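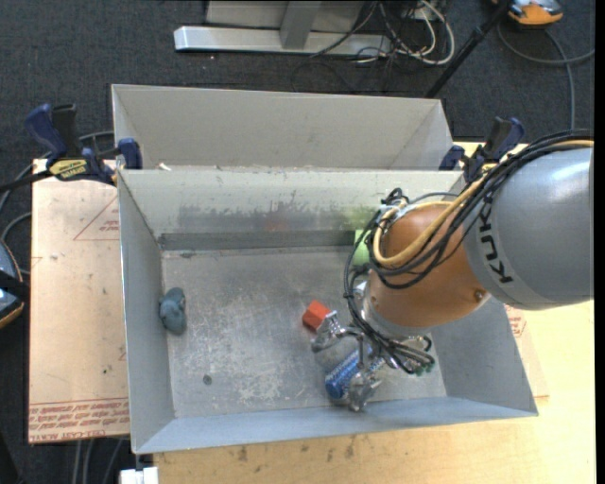 Blue cylinder, red-orange block, one big metal bin.

About Plornlow

Hi, and thanks for clicking on the page most people skip! I run Plornlow, a little mail-order shop for home bakers. We sell flour, yeast, proofing baskets, and the odd thing I fell in love with and probably shouldn't have ordered 50 of.

I started out baking for my own kitchen table. My first sourdough was so dense that I used it as a doorstop for a week (it did a great job). I kept at it, the loaves got better, and friends began asking where I got my rye. I was buying it in big sacks anyway, so I started splitting them up and selling the extra in paper bags. That was one July, and by the next one I had a website and no room left in the garage.

These days we carry 142 products and ship on Mondays and Thursdays. The baskets and linen cloths come to us through Givimport, who have put up with my very long emails for years. Everything else I pick myself, and I bake with each flour for at least 3 weekends before it goes on the site. My family is a little tired of toast.

We also send out a recipe letter, and 2,375 of you read it now, which still amazes me! The cinnamon raisin loaf gets the most mail. If yours comes out flat, write to me and tell me how warm your kitchen is, and we'll work it out together.

Orders over $50 ship free. We don't have a store you can walk into, but local pickup is fine if you email first.

Page last updated 01/11/2020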